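# Ninden Suturing Skills Room – progress report to the Guseo Fund

30 October 2024 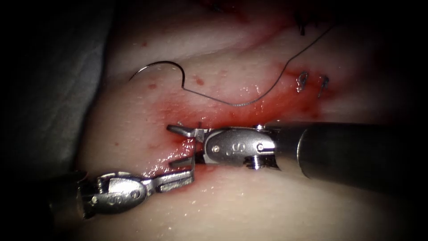
The grant pays for practice time on tissue for surgical trainees at the Skitton site, and this report covers the period since the room opened in September. The work so far has been on basic handling: bringing two instruments together at one point, holding an edge without tearing it, and placing a stitch where it was meant to go. Most of the difficulty shows up at the moment when both sets of jaws are pressing on the same small area of tissue, with blood on the surface next to them and the light falling off into black on nearly every side. Trainees who are neat on a foam pad often lose their bearings here, and the teaching has been adjusted to spend longer on it.

## What has been done

The room has been fitted out as set out in the application. The old store next to the wet lab was cleared, the floor was resealed and a second sink was put in. The benches came from the Mao building when it closed and needed new tops. Extraction was the slowest part. The first fan was too loud to teach over and was exchanged by the supplier at no charge.

Teaching began in September with nine trainees. Each has a regular slot and works through the same set of exercises in order:

- picking up and releasing tissue with each hand
- passing a needle from one instrument to the other
- a single interrupted stitch
- a short running stitch
- closing a small cut with some bleeding at the edge

All of the group have finished the first two exercises and are working on the stitches. Three have reached the last one. We had expected more to be at that stage by now. The needle pass took longer than the plan allowed, and we decided not to move people on until they could do it without looking away from the screen.

## Tissue and consumables

Tissue is bought in chilled and used within the day. Two deliveries in September arrived too late in the morning to be used properly and the first slots on those days were given over to pad work. The supplier has since moved us to an earlier round and there has been no repeat.

Keeping the surface moist during a long slot has been a nuisance. A light spray of saline between attempts is enough, but trainees forget, and once the tissue starts to dry it pulls and tears in a way that teaches them very little. A reminder has been added to the bench card.

Drapes are being used faster than planned. We had costed for one per slot and in practice it is often two, as the first gets soaked when the bleeding exercise is set up. Plain drapes are cheap and the extra cost can be met from the saving on the benches.

## Spending

Fitting out is complete and paid for, apart from the final invoice for the sink. The tissue budget is on track. The only overspend is on needles and suture, which stands at over £2,000 against the line for the whole first year. Part of this is bulk buying at the start, and the stock cupboard is well filled, but we do expect the line to finish above plan. We would like to move money across from the travel line, which has hardly been touched now that the Skitton trainees no longer need to go to Mao for their sessions. A revised budget sheet is attached for approval.

## Problems still open

Storage is tight. Clean drapes and waste bins are closer together than we would like, and a wall cupboard is on order.

The assessment form is too long. It was written for a full procedure and half the boxes do not apply to a two-minute exercise. A shorter version is in draft, with separate marks for how the tissue is handled and how the stitch is placed. The existing form lumps these together, so a trainee who places a good stitch but bruises everything near it can come out with the same mark as one who is gentle and slow.

Booking is done on a paper sheet on the door. This works for the present group but will not do when the second intake starts.

## Next period

We plan to finish the stitch exercises with the current group, bring the short form into use, and take on the second intake once the booking system is sorted out. The bleeding exercise will be moved earlier in the order – several trainees asked for this – so that it is met in a simple form before the running stitch.

We ask the Fund to agree the change between budget lines and to confirm the date for the next payment. Receipts for the fitting out are held at Ninden and can be sent on request.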